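**Clothing reuse project in Hunach: report for the second period**

Prepared by Floarea Toma for the Plalevex fund, to the attention of Angus Nepia

Dear Angus,

In this period we continued the collection of used clothes in Hunach and we opened the second sorting point, in Pascu. The opening was planned for June, but the electricity was connected late, so the work there began in August. I informed you of this delay in my last letter.

From both points we received 849 kg of clothes. Our target was 1,000 kg, so we are below it. The point in Hunach did well, and Pascu was open only for a short time. I expect that we reach the full quantity in the next period.

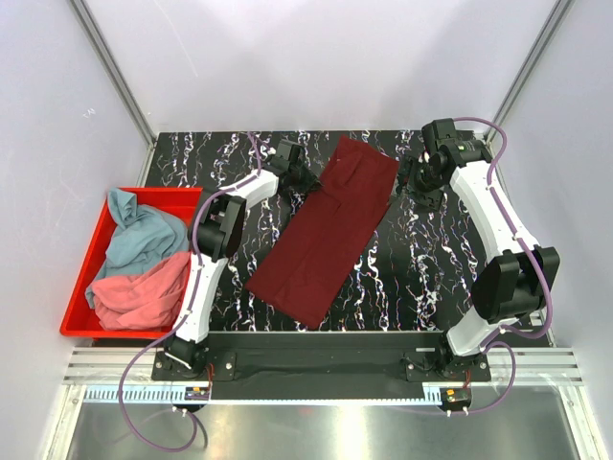
*Reading time: 3 minutes*

**Sorting.** Clothes in good condition go to the free shop. Clothes with small damage go to the repair table, and the rest is sold by weight to Cilell for cleaning rags. Dark cottons are the most difficult for us, as the faded places are seen only in daylight. In Pascu we moved the checking of dark items to the morning.

**Free shop.** Almost 200 families used the shop. Children's shoes and winter coats are always missing. We made a separate call for them through the schools, and the answer was good for coats but weak for shoes.

**Repair lessons.** Two courses were finished and the third is now half done. The participants asked for more hours on zippers, so I changed the program a little. One sewing machine is broken and I wait for the offer for its repair.

**Money.** The rent in Pascu was less than planned because of the late start. Transport cost more, as we had to hire a van two times. I ask your permission to move the unused rent to transport. The table of expenses is sent separately.

**Next steps.** Before winter we want to put a collection box at the market in Hunach. The town hall has our request and did not answer yet.

With respect,
Floarea Toma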